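Sturnham 双臂桌面工作站 安全围护与操作规范套件

首页 > 设备 > 桌面协作工位 > 安全套件

型号 Niser 二代 现货 四月批次已到仓
适用:双臂桌面工位,平行夹爪,教学或遥操作均可
不适用:移动底盘、单臂吊装、户外

套件内容
型材框架加高件
地面警示垫,黄黑边
急停按钮 2 只,左右各一
线缆固定夹一包
操作规范手册(中文、英文),附张贴用单页
点检表一本,70 页,撕页式

先说清楚,这套东西不是让机器变快的。是让你过得了内部安全检查,新人上手不出事。买回去框架装好了手册扔抽屉里,等于没买。客户里这种情况我们见过不少。

为什么要有规范
双臂共用一张台面,两只夹爪的活动范围是重叠的。一边停了另一边不一定停。桌面机械臂力气看着不大,夹手指照样疼,杯子碗碟掉地上也是碎片。很多实验室觉得小臂子不用管,风险评估一页纸都没有,等安全员来了再补,补得很难看。

选型之前请先做风险评估,再下单。协作机器人不等于免评估,这句话手册第一页就有。评估对象是整个工位:臂、夹爪、被抓的东西、台面边缘、周围走动的人。单独一台臂的合格证不能代替。

台面与物料
台面上只放当班任务要用的东西。餐具类任务,杯子、搁架按任务单摆,摆完拍照存档。易碎件掉落之后先停机,再收拾,不要伸手去接。有缺口的杯子不要再用,夹爪夹缺口受力不均,容易崩。
搁架要稳。细腿架子上台前按一下四角,晃就不用。
手柄朝向写进任务单,不要靠操作员临场发挥。换班的人看不出你昨天怎么想的。
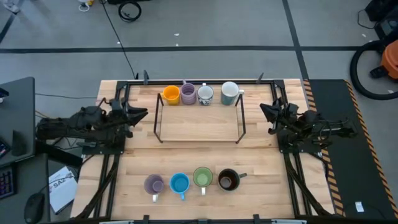 两只臂可以共用一个急停吗?
一只急停按钮必须能同时切断两只臂的动作,左右两侧各装一只,按哪只都一样全停。复位要在操作位手动做,松开按钮本身不得让机器自己恢复运行。

线缆
沿框架走,每段都要夹住,活动关节处留余量。余量留多少看臂的最大伸展,手册里有表。不要用胶带凑合,胶带粘久了会滑,线垂下来早晚被夹爪勾到。
过地面的线加盖板或者改走桌下。人要走的地方不许有裸线,这条安全检查必看。
电源线和信号线分开走。做不到就至少分两侧。

地面与通道
警示垫铺在人站的一侧,边条要完整,磨花了换。垫子上不放东西,工具箱、吸尘器、备件箱一律放到通道外面。
操作位到急停的距离,伸手能够到,不迈步。量的时候按个子最矮的操作员量。
地上贴的区域线跟着工位走,工位挪了线要重贴,旧线撕干净。两套线同时在地上,等于没有线。

操作位
键盘鼠标放在臂的活动范围以外,就算很别扭也要这样。键盘旁边不放水杯。
启动前口头喊一声,确认对面有没有人。戴耳机的先摘。
长发扎起来,袖口收紧,挂绳工牌摘下。
程序运行中不许探身进框架,调相机角度也不行。要调就停机。
遥操作时一人操作一人看护,看护的人手边要有急停,不能同时看手机,也不能兼着记录数据。

每班点检(撕页式点检表,照着打勾)
框架螺栓有无松动
夹爪指面有无开裂、异物
急停按一次,确认两臂全停,手动复位
线缆夹有无脱落
速度上限是否为规定值,改过的要有签字
垫子边条、地面线是否完好
点检人签名,时间写到分

月检另有一页,夹爪拆下来看,螺丝重新上扭力。扭力值以臂的原厂手册为准,我们不给通用数。

速度与力
教学模式限速,先低速空跑一遍,不带物料。空跑没问题再上物料。改限速需要工位负责人签字,改完当天恢复。忘记恢复的情况很多,所以点检表上单独列了一行。
夹持力按物料设,瓷的、塑料的分开存两组参数,名字写清楚,别写“测试1”“测试最终版”。

培训
新人先读单页,再看一次完整操作,再在有人看护下自己做。三步都签字才算。实习生同样适用,访客不得操作。
培训资料由 Ashraful Sikder 整理,去年版本里急停复位那一节写的不清楚,这版已改。用旧版的客户来信换,不收费。
现场培训可约,讲师 Yurii Nazarenko,周一不排课。英文授课,中文翻译我们这边出。

安装
两个人装,一个人扶框架。先定框架再上臂,顺序反了要全拆。桌面实木的要先打导孔,不打会裂。
装完先不通电,手推两只臂走一圈,看线够不够长,有没有蹭到框架。再通电。

兼容
Patwary 系列双臂工位:直接装
Plillier 台面:需加转接板,另购
自制型材框架:发尺寸图来,我们看了再报

质保与退换
质保 36 个月,垫子和线缆夹属耗材不在内。急停按钮坏了不要自己修,寄回,先发新的给你。
收到货先对清单,少件当周联系,拖久了仓库那边查不清除。

下单
发邮件或页面留言,注明工位型号、臂的型号、台面长宽、地面材质(地毯、水泥、环氧)。地毯地面请务必注明,垫子背面不一样。
报价含手册纸质版。电子版付款后发,张贴单页可自行打印,建议塑封,贴在操作位正前方。

相关产品
急停延长线
夹爪指面替换片
地面区域胶带 黑/黄黑
点检表补充本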